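Section 4. Showing the task by hand

Before you start, finish the cable check in Section 3. If you skipped Section 3, you have company, but go back and do it. Everything below assumes one cloth, one basket, two hand-held grippers and an operator who has had lunch. 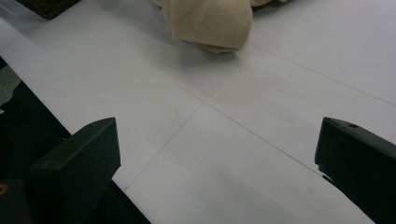
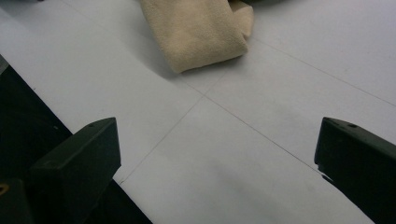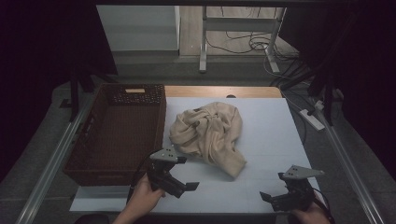 Fig. 4. Cloth-to-basket task. First and second pictures: views from a gripper camera. Third picture: view from head height, both grippers in hand.

4.1 Setting the start position

1. Put the cloth on the white surface, within reach of both grippers. Crumple it. Operators with tidy homes find this step hard.
2. Place the basket to one side and leave it empty.
3. Open both grippers fully and hold them apart over the near edge of the surface.
4. Check both gripper views in Fledenix. You want fingers on either side and some cloth at the top. If the picture is mostly your own sleeve, roll it up.

Note: The seams in the surface are handy for lining things up. Do not line up the cloth with them every time. The robot will learn that cloths live on seams, and it will be very loyal to this idea.

4.2 Recording a demonstration

1. Press Start in Fledenix and hold still for 2 seconds.
2. Bring the grippers in together and pinch the cloth by two edges.
3. Lift, fold once, and lower the cloth into the basket. Move at the pace of someone being paid by the hour.
4. Open the fingers, back away, and press Stop.
5. Keep or discard the take. Fumbles you recovered from are worth keeping. Fumbles that ended on the floor go in the bin, along with any commentary the microphone picked up.

Caution: Keep your own fingers clear of the gripper fingers when closing. They pinch cloth and they pinch people, with the same enthusiasm.

Caution: Do not let the cables cross in front of you. Yasir Siddiqui did this in October and had to be unwound.

4.3 How many takes

Record 90 takes per cloth. Change the crumple between takes – a fresh one, please, and no favorites. Areeba Khokhar trained the first Skeklow policy on 77, and it folded nicely as long as the cloth started on the left. The missing takes were the ones on the right.

Take a break when your folds start getting fancy. The robot copies fancy too.

4.4 If a take will not save

Check that both grippers show as connected. If one has dropped out, reseat its cable and repeat the take from 4.1, step 3. If both have dropped out, see Section 3, which you have of course already read.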